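Robots and household chores

Overview

Household chore robots are machines meant to do the jobs you and I do without thinking: laying a table, putting the shopping away, wiping down, folding. I keep this entry up to date for the wiki, and the question I get asked most is whether they can do it yet. My short answer is some of it, slowly, and only if you're patient about what counts as done.

What counts as a chore

Floor cleaning was cracked years ago, mostly because a vacuum never has to pick up anything with a shape. Anything with hands is another matter. Bernadette Montoya, who wrote the first version of this page, split chores into "push" jobs and "pick" jobs, and I've kept her wording as I've never found a better one. Pushing is nearly solved. Picking is where all the trouble lives (and where all the money goes!).

Kitchen picking

Kitchens are the favourite testing ground, and an awful lot of the work is done in simulation first. You can drop a virtual aubergine 1000 times and still not have to mop. The usual sort of job is moving one thing from one place to another — off a plate, say, or into a basket — and it sounds silly until you try writing down every step your own hand takes. Aubergines are a lovely nuisance for this: glossy, fat at one end, narrow at the other, and quite happy to roll. 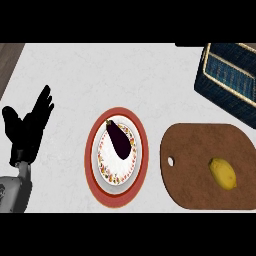
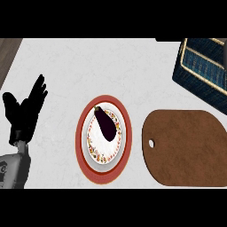 Simulated kitchen counter with a robot hand, an aubergine on a plate and a blue woven basket. The first view also has a lemon on the chopping board.

How well do they do?

It depends who's counting. The Navarrete trials ran 321 simulated pick jobs and passed 291 of them, which I thought was marvellous until I read the small print. A pass meant the item ended up in the right place, however long it took and whatever got nudged on the way. Constanza Paredes went back through the passes with a stricter rule (nothing else on the counter moves) and was left with 140. I'd still be pleased with that, but I wouldn't lend it my good plates.

Moving from simulation to a real worktop usually costs you more again. Real lemons are squashy, and real chopping boards slide about.

Shop floor

Things look rosier in workshops, where the same part turns up in the same tray all day long. Firix and Coment both sell arms for packing and sorting, and I've watched a Coment arm fill boxes at a steady plod from morning until tea. Change the box, though, and somebody has to come and set it up afresh.

See also

Cidow hand
Dishwasher loading
Grasping
Laundry folding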